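Jisotix Street Pack – is it worth the money for a small delivery robot team?

Posted 2021-02-14 by Agnes Mackay

I put off writing this one until we'd had the license long enough to be annoyed by it, and now we have, so off we go!

Quick background. I do the buying for a small outfit that's planning a sidewalk delivery robot (six wheels, a lid, you know the type). We don't own one yet. What we own is a spreadsheet with a scary number at the bottom, and my job since August has been to make that number less scary without anybody crying. The Street Pack came up because it lets you drive a virtual robot through a virtual downtown before you've paid for a single motor. Jisotix sells it as an add-on to their simulator, and you pick a district. We picked Hasville, the office-and-apartments one.

The price is $1365 per seat for a year. Then there's another $300 if you want the prop library, and you will want the prop library. I asked for a discount and got a very polite email. So budget for the full amount, and put it under "recurring" – I put it under "equipment" the first time and had to have a conversation.

What do you get? A good chunk of city, with wide paved plazas, roads with crosswalks, glass office blocks and the sort of street clutter that matters when you're knee high: hydrants, trash bins, lamp posts, benches. The paving has joints in it and a bit of mess on it too, which I liked, as our vision person had been complaining for weeks about demo worlds that look freshly mopped. The ground texture goes a little soft when you get right up close, and our robot's planned camera sits low, so that does bother us some. From normal distance it's fine.

Setup took me an afternoon, and I'm the purchasing person, so take that as a compliment. The manual is another story. It's 100 pages and the thing you need is always in the appendix.

Now the money part, which is why I'm writing. We'd been planning to buy 3 prototype robots with different sensor packages and just see which did best. With the sim we tried the sensor layouts first and crossed one off the list before ordering anything. That paid for the seat several times over (I won't share the robot quote, but ouch). It also made us bump up the line for spare computers, because our old office desktops wheezed like an accordion. Please price the graphics card before you price the software! I did it backward.

We also looked at Flalero, which is cheaper and has better weather, but the only town in it is a suburb with no plazas at all. If your robot is going to live in cul-de-sacs, go look at that one instead.

Gripes: the license is tied to one machine, moving it means a support ticket, and the districts don't join up, so there's no long route from one to the next. I'd still renew. Four stars from me, and I'd go higher if they threw in the props.

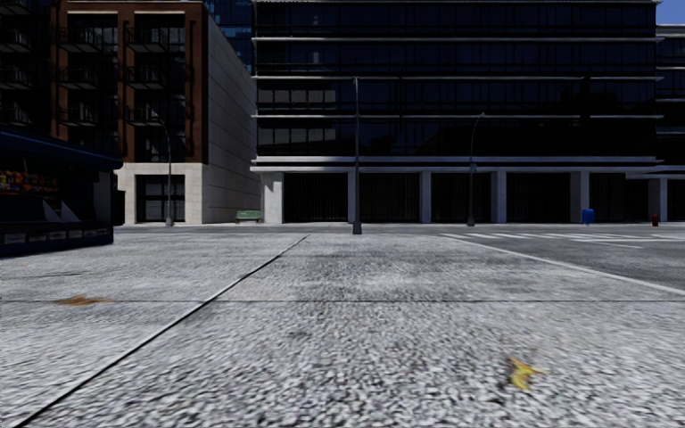 Cameron Sutherland: Did you ask them about a floating license? We run the Jardine district and they moved us onto one when we added a second seat, no extra charge, though it took a couple of emails to get there. Agree on the graphics card. I'd also set aside something for training time – ours ate more of the first-year budget than the seats did.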